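The House Rules of Folding

Jul 13, 2022

The rulebook at Mastumell's laundry lab began as a single sheet of paper with one sentence on it: "Put the basket back where it was." It has since grown to 30 pages, and Vaida Sakalauskas can recite most of them, including the ones she voted against.

Sakalauskas runs the folding program, where pairs of robot arms learn to do something most teenagers have successfully avoided learning. She came to it from a hotel laundry, where the standard for a folded towel was whatever the head housekeeper would accept without sighing. She would like to get back to something that clear.

"Everybody thinks they know what folded means," she told me. "Then you ask them to write it down."

So they wrote it down. In the Mastumell rules, a garment is folded when it stays put after both grippers let go. An earlier draft said "neat," a word that survived one meeting. The draft before that had a tolerance in it, set by a man who had apparently never owned a pair of shorts.

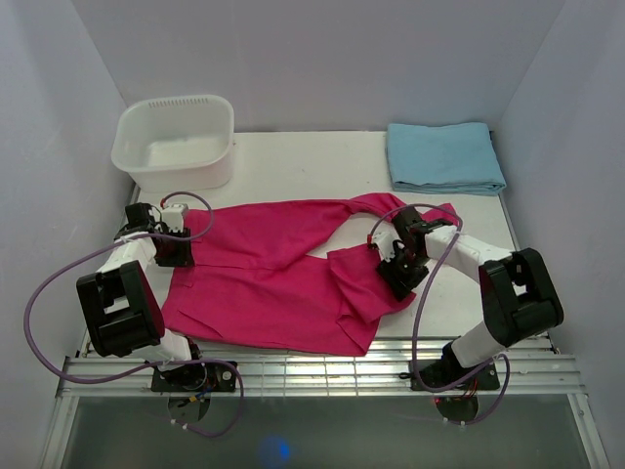
The rule she cares about most is the one on tension. When two arms hold the same piece of cloth, each has a polite but firm idea of where it should go, and the cloth is the one that suffers. Operators are told to stop pulling when the fabric is straight enough to fold, which sounds obvious until you watch a beginner try to get the last wrinkle out of cotton. The wrinkle stays. The hem goes.

Section 4 covers grip. It was written by the Stimel office, which favors the passive voice, and it says that fabric is to be held by as little of it as will do the job. Hold too much and the fingers crush the layer you meant to leave alone. Hold too little and you are back on page one, picking a garment off the table. There is also a line about openings. Sleeves, waistbands and hems are to be looked into before they are grabbed, a courtesy I have never extended to a shirt in my life.
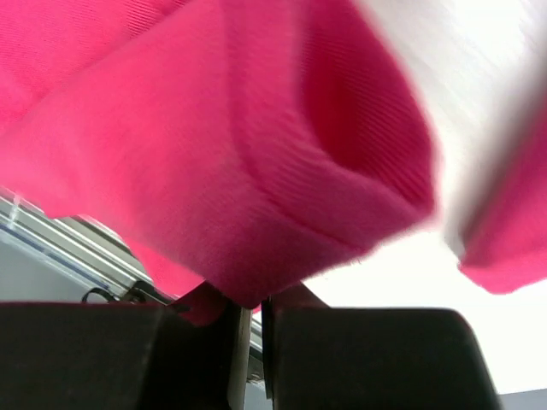
Up close at the grippers: a stitched seam, a ribbed inside and not much room between the fingers.

Not every rule is about cloth. Cables must have slack through the whole reach of the arm. Arms must be clear of the work before anybody's hands go in, and "clear" is defined at a length I can only call loving. A session runs 50 folds, and then the operator goes for a walk, whether or not the operator feels like a walk. Sakalauskas added that one in December, after reading back a day's notes and finding that the handwriting gave out well before the robots did.

The hardest argument was over what counts as failure. The Žukauskas team wanted every bad fold thrown out. The people working on Kurley, the lab's folding software, wanted to keep them all, on the grounds that real laundry is mostly bad folds. They settled on keeping each one with a label, and then spent a month on the labels. The log now holds 835 entries. My favorite reads, in full, "sideways, but calm."

I asked whether any of this would ever become a proper standard, with a number and a binder. She thought it might, if enough labs could agree on where the table starts. For now the rules travel by email, and other groups borrow what they like and quietly drop the walk.

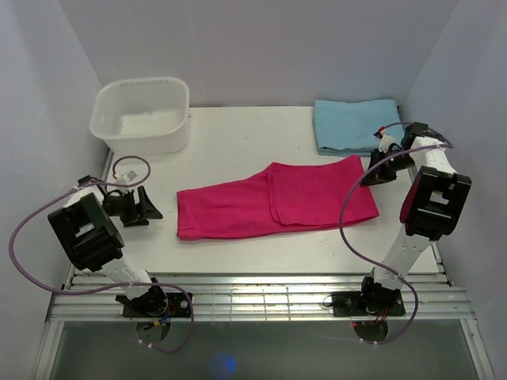

Basket in the back left corner, towel in the back right, folded garment in the middle, an arm to either side.

The basket sentence is still there, by the way, on the first page and in larger type than the rest. Sakalauskas says it is the rule people break most. She moved the thing herself the week I visited, to wipe the table, and had to go and find the drawing to see where it belonged.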